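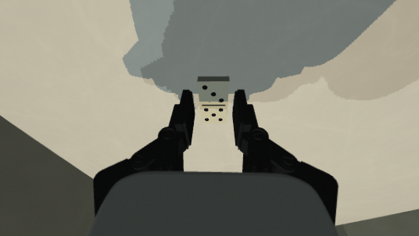
Double-three? No, a three-five, and the gripper lined up square on it.

About Us | Our House Rules

Posted 20th June by the Wutar team

Hi, and welcome to Wutar! We're a small shop that writes handling rules for robot arms, and we try every one of them in simulation before a customer's arm gets near it. We started out in a back office in Lirholm with one borrowed desk and a big argument over what "gently" means (we're still having it, to be fair). These days the rulebook runs to 136 rules, and I've probably rewritten half of them.

My favorite is the open-hand rule. Fingers stay open and straight until they're either side of the piece, and you don't close on anything you've come at crooked. Sounds obvious, right? Go read some old motion scripts and get back to me.
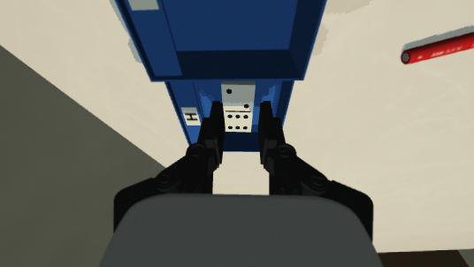
Two-six domino in the blue tray, fingers open.

Trays get their own chapter, which we call Prieto. Walls are where fingers get bent, so we slow down to 30 percent speed before a fingertip drops below the rim. Every tray wears labels too, and the label in the program has to match the label on the wall, letter for letter. 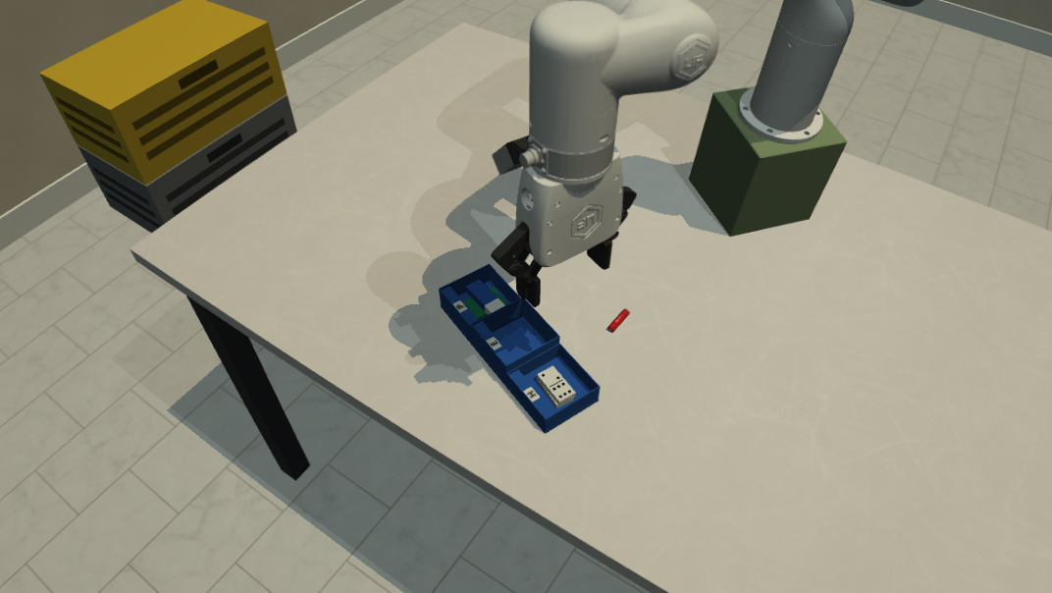 Famthorpe wrote to us in January that the slow zone was costing them too much time on every pick, and couldn't it start lower down? Fair question! We ran it both ways, kept the rule, and shortened the travel between picks instead. They got most of their time back and I got to keep my favorite chapter.

We review the whole book 4 times a year, and anyone on the team can strike a rule if they can show it does no good. I love those meetings, even when it's my rule on the block.
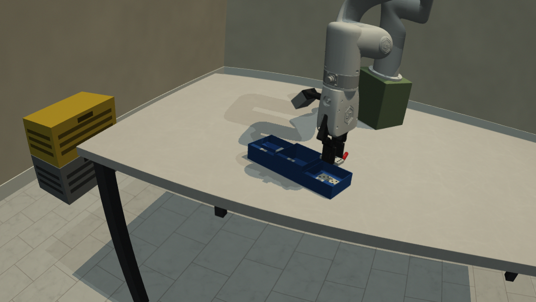
Dominoes in the tray, arm overhead.

If you'd like a copy of the rulebook, or you think we've got one wrong, drop us a line. We read everything.

Contact Wutar, Lirholm | © Wutar, all rights reserved | Back to top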